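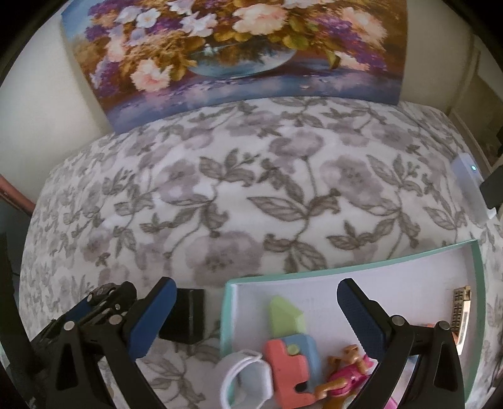 Figure 4.1 Flowers on the bedspread, flowers on the wall.

Chapter 4
The Repeat

In this chapter you will:
learn the words used for the parts of a repeating pattern
draw a block repeat and a half-drop repeat by hand
find the repeat in a cloth you already own
work out how much extra cloth a pattern match will cost you

Key words: motif, tile, block repeat, half-drop, brick, mirror, ground, pattern match

Go and find a patterned cloth. A curtain will do, or a scarf, a duvet cover, the lining of an old coat. Spread it out, pick one leaf or one spot, and put your finger on it. Now look for its twin. Somewhere to the side, or up, or off at a slant, the same leaf is waiting for you, with the same bend in its stem and the same little gap beside it. Once you have found the twin you can find all the others, and you will probably go on finding them for the rest of your life, in waiting rooms and on train seats and at other people's dinner tables. I can't apologise for that. It is one of the great pleasures of the subject!

A picture can put a flower anywhere and never use it again. A repeating cloth has a harder job. Its designer draws a small piece, and that small piece has to meet itself on every side, over and over, for as long as the roll lasts. The flower on the right-hand edge must carry on into the left-hand edge. The stem that leaves at the top has to come back in at the bottom, at the same angle, or there will be a break running right across the cloth, and a break is the first thing anyone sees.

4.1 Motif, tile and ground

We need a few words before we start drawing. A motif is a single thing in the pattern: a rose, a fish, a star. The tile is the smallest piece that holds everything the pattern needs, so that copies of it laid edge to edge would make the whole cloth. The ground is what lies behind the motifs, and beginners nearly always forget about it. Look hard at the ground. It has shapes of its own, and if those shapes line up they make pale rivers that run down a curtain and pull your eye away from the flowers you spent all week on.

Sze-wing Leung learned this the slow way. In her first year at the Plunstead print works she drew a pattern of seed heads called Urcombe, each one shaded with a fine pen, and everybody who saw the tile on her desk admired it. Then a trial length was printed and hung from the gallery rail. From the far end of the room the seed heads had melted away and all anyone could see was a row of white stripes, slightly wobbly, going from ceiling to floor. She moved one seed head and turned another on its side, and the stripes were gone. Her notes for the day say only "look from further off", and I have had those words pinned over my own desk for years.

So we shall look from further off. Every exercise in this chapter asks you to prop your work up and walk away from it, and please do walk, even if it means going out into the corridor.
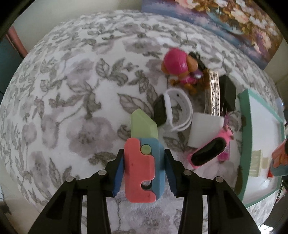 4.2 Block and half-drop

The simplest way to lay out tiles is in straight rows and straight columns, like the squares on a chessboard. We call this a block repeat. It is tidy and easy to plan, and it suits checks, spots and anything with a strong upright shape. The trouble is that the eye picks up the grid very quickly. If your tile has one dark flower in it, the dark flowers will stand in ranks.

In a half-drop, each column slides down by half the height of the tile. That one small change does wonders. The dark flowers now sit on slanting lines, the grid is much harder to spot, and the cloth seems to hold a far bigger drawing than it really does. Turn the idea on its side, so that the rows slide along instead of the columns, and you have a brick repeat, named for just the reason you would guess.

Try it now with paper. Cut a tile, draw one leaf near the middle, and make copies. Lay them out in a block, look, then nudge every second column down by half. Do it slowly. There is a moment, just before the columns reach the halfway point, when the whole thing looks like a mistake, and then it settles.

Half-drop is a favourite for large furnishing cloths. Po-yen Yeh, who taught the evening class at Utham where I first picked up a lino cutter, used to say that a block repeat marches and a half-drop dances. He also made us draw forty leaves before he would let us cut one, but that is a matter for Chapter 6.

4.3 What a big repeat costs

Patterns use up cloth. When two widths are joined side by side, the motifs have to meet at the seam, and the piece you cut off to make them meet is usually too short for much besides a cushion. The bigger the repeat, the more you lose.

Worked example

A pair of curtains needs lengths of 300 cm each, hems included. The cloth is a block repeat called Rätsep, and its tile is 70 cm tall. Four tiles make 280 cm, which is too short, so each length must be cut at 5 tiles, or 350 cm. That leaves 50 cm to spare on every length.

Now take a cloth with a tile 60 cm tall. Five of those come to 300 cm on the nose, and nothing is left over at all. The smaller repeat saves half a metre each time you cut, and on a wide window with several lengths that soon adds up.

Before you begin Exercise 4A

You will need squared paper, tracing paper, a soft pencil, a ruler and the patterned cloth you found at the start of the chapter. Lay the tracing paper over the cloth and mark one motif with a cross. Mark every twin you can see. Join the crosses with a ruler, first to the nearest neighbour sideways and then to the nearest one up or down. If your lines meet at square corners you have a block. If they slant, measure the slant and see whether it comes to half a tile. Write your answer in the margin beside the tracing, and keep the tracing safe, as you will need it again in Section 4.5.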